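The big black box, or what I did with my evenings

July 8, 2019

So the old workstation is finally in bits, and I'm weirdly proud of myself. I've been threatening to open it up since February, when we moved the last of the drawing work over to the new machines at Prillbridge and the poor thing got shoved under a bench with a jumper on top of it (mine, I'd been looking for it for ages).

It's a heavy old lump. I'd forgotten quite how heavy until I had to get it up to table height on my own, and I don't recommend doing that in sandals. The side panel came off nicely though, which put me in a good mood, and then it's just a matter of deciding what to go for first. I always start with the drives. They hold the stuff you care about, they slide out in their caddies without a fight, and you feel as if you've got somewhere in the first five minutes.

I love the blue bits, by the way. Whoever designed these cases decided that anything you're meant to pull or press would be blue, and it makes such a difference when you're peering in with your glasses on your head instead of your nose. My own PC at home, which I put together in a Kong case I bought purely for its looks, has nothing like that and I've got the scratched knuckles to prove it. 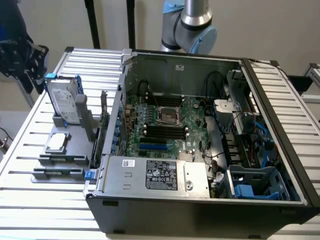
The processor was the part I'd been dreading. I've only done 2 of these before and I held my breath for both. You let the little frame up, lift the chip straight out, and whatever you do you don't drag your sleeve across the socket afterwards. The chip's in a padded envelope for a chap on the Budosov forum who wants it for a spare.

The cables are my least favourite job. I meant to label them all, and got as far as 3 before my pen dried up — so that'll be a fun puzzle for future me. The power supply I'm leaving until last. It's quite happy where it is.

If anyone needs screws, I ordered a mixed tub from Fastura that claims to hold 1,581 of them, and I needed 7.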